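August, a little after 10 at night

Okay, so the Irstead cell is finally behaving, and I want to get this down before I forget which screw did what. I spent most of the afternoon chasing that stupid click in the gripper. I'd blamed the fingers (of course I did, I always blame the fingers!) and had them off and on again 2 times before I thought to look at the cable. It was pulling tight every time the wrist turned past 124 degrees, and the little tug was enough to throw off the zero. So I gave it more slack, put on a new tie, re-zeroed the wrist and wrote the offset on tape like Siiri Pētersons keeps telling me to.

Then I wiped down the marble-look top, and went back to soft things, which I'd been putting off. Straps are the worst. The fingers want to come in flat and low, and if the closing force is set over 9 they just shove the webbing along. I dropped it a notch and slowed the approach.
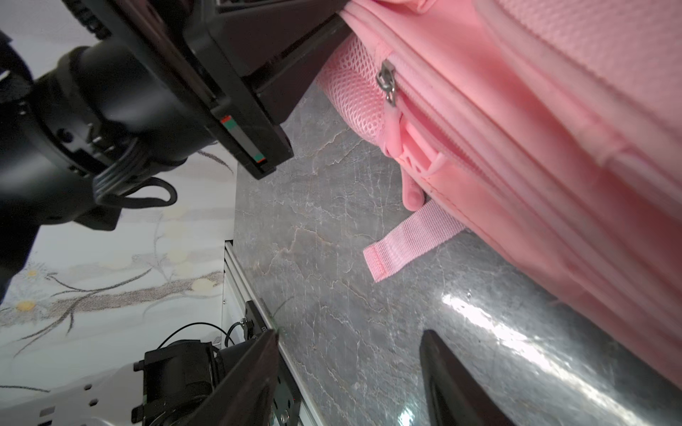
Halldóra Skov thinks I should leave the force alone and change the pads, because worn pads slip at any setting and I'll only be back in there next week. She might be right, ugh. The spare Fedau set is still in the drawer, so pads tomorrow, then the wrist camera bracket if there's time. Must order more cable ties.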